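Residential Design Studio, Handout 4
Additions to Old Houses: Matching, Contrasting and Getting Caught in Between
Instructor: Thenmozhi Menon

Bring this sheet and a scale ruler on review day. The ruler on your phone is not a ruler.

1. The brief

Last session we left the Pundlow house with its back wall open and its owners undecided. They want a kitchen wing of 455 square feet on the garden side. The house is a plain brick farmhouse with small windows and a steep roof, and the owners would like the new part to "look like it was always there" and also to have a wall of glass. Most clients hold both opinions until somebody shows them the price of each.
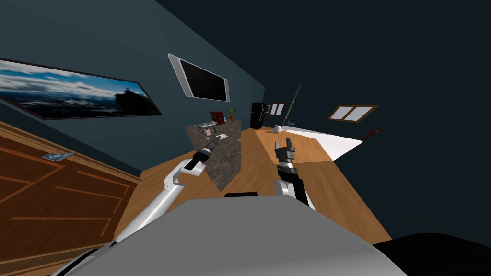
Before you draw anything, write down which parts of the old house set the rules. At Pundlow I would start with the eaves line, the roof pitch and the width of the window openings. Brick color comes later. Students love brick color, and will spend a whole evening on it while the new ridge sits 19 inches above the old one.

2. Three ways to join new to old

Straight match. Same pitch, same materials, same window proportions. It works best when the addition is clearly smaller than the house. The Presach cottage in your reading does this well, apart from the gutters.

The link. A low, narrow piece, often glazed, holds the two buildings apart. The link at Presach is 80 inches wide inside, enough for two people to pass and not enough for anyone to put a sofa in it. Somebody will still try.

Open contrast. Flat roof, different cladding, no apology. Harder than it looks, as every joint is on show. If your flashing detail is a thick black line labeled "flashing," you have not drawn a flashing detail.

3. Inside the wing

The outside gets the arguments and the inside gets lived in. Settle the floor level first. A single step between old house and new kitchen is where dinner gets dropped, so either make it flush or make it a proper change of level with a landing. Then place the island, then the sink, then the windows. Check stone overhangs from below as well as in plan – knees don't read plans.
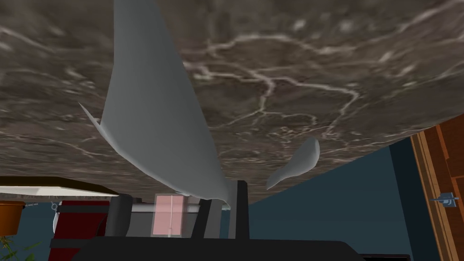 Fig. 2. Underside of a dark, veined marble countertop.

4. For next time

Read the Flalard chapter up to page 111. Filip is the case study at the end of it, a farmhouse extended four times by four owners with four ideas about dormers. Pick the owner you would defend, and be ready to do so.

Bring one section at 1/4 inch to the foot, cut through the junction of old and new. Cutting it three feet to the left, where everything is easy, has been tried. Late work goes in the tray by 5 p.m. or in your portfolio as a personal project.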